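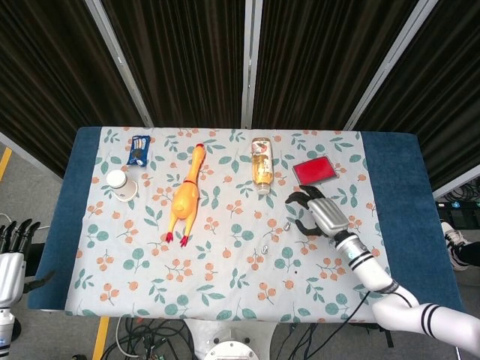
Bianca Dumitrescu

Philomena Scanlon has been writing back-of-book indexes for publishers for most of her working life. Her latest, for a technical history of canal engineering published by Sident, contains 1,864 entries. I asked her how a list of that size gets made, and where it tends to go wrong.

Work starts when the page proofs arrive. Page numbers have to be final, or close to it, before any locator is worth recording. "I read the introduction and the conclusion first and mark nothing," Scanlon said. "Then I read from page one and index as I go. Some people mark up the whole text and key it in afterward. I find I lose the thread doing it in two stages."

She keys entries into Lera, a program that sorts, merges duplicate headings and checks that every cross-reference points to a heading that exists. It doesn't read the book. Each heading, subheading and page range is typed by hand. For the canal book the publisher allowed 14 working days from proofs to delivery, and she used all of them.

The first decision on any job is sorting order. In letter-by-letter order spaces are ignored, so "lockage" files before "lock gates." In word-by-word order the space counts, and "lock gates" comes first. "Either is fine. The publisher usually has a house rule, and if they don't, I ask before I begin, as it affects how I phrase compound headings," she said. Sident's rule is word-by-word.

The second is the limit on undifferentiated locators, the run of bare page numbers after a heading. Scanlon's limit is 7. Past that, she breaks the heading into subheadings. "A reader who sees twelve page numbers after 'puddling' will look up two of them and give up. Break it into clay sources, failures and repair, and they can go straight to the page."

Subheadings bring their own problem. Sident sets indexes in run-in style, with subheadings following one another in a paragraph separated by semicolons. It saves space but makes a second level of subheading almost unreadable. Dunne, another of her clients, uses indented style, where each subheading takes its own line. For run-in work she promotes anything that would need a second level to a main heading and adds a "see also."

Double-posting is where she and her copy editor, Shoshana Bellamy, have disagreed. If a topic has two likely names and 3 or fewer locators, Scanlon lists the page numbers under both. Bellamy would prefer a "see" reference from one to the other for consistency. "A 'see' reference takes up a line. So does the double-post, and the double-post gets you to the page," Scanlon said. "With a long entry she's right, and I use the reference."

Names take longer than people expect. Engineers in the canal book appear under surname alone in some chapters and with initials in others, and two brothers share an initial. Scanlon keeps a separate query list and sends it to the editor in one batch, halfway through. On this job the answers changed four headings.

Repagination is the error she watches for most closely. A late figure added in chapter six pushed the remaining text forward by one page. Lera can shift locators above a given number, but ranges that straddle the insertion point have to be checked individually against the new proofs. She also spot-checks every tenth entry after a shift.

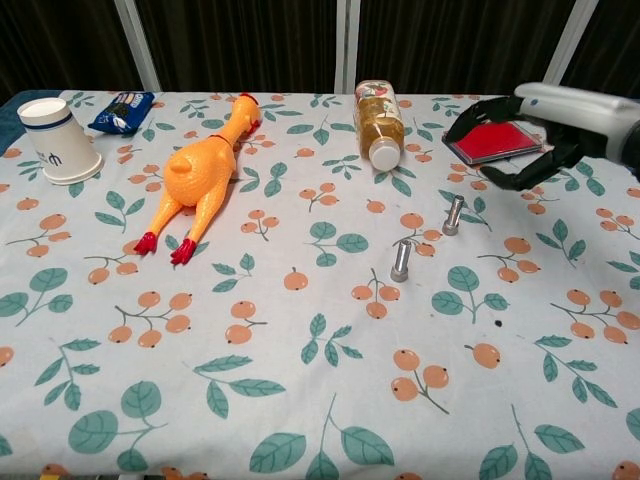 When should an author write the index themselves?

"When the book is short, the author has time at proof stage, and they're willing to learn the conventions first," Scanlon said. "Authors know the material very well. What they tend to miss is the vocabulary of somebody who hasn't read the book. They index the term they settled on and leave out the one a newcomer would look for."

For those who want to try, she suggests indexing a single chapter and giving it to someone outside the field with a few topics to look up. Any term that person tries and can't find should go in, as an entry or as a "see" reference. She does the same check on her own work when the schedule permits. On the canal book it didn't.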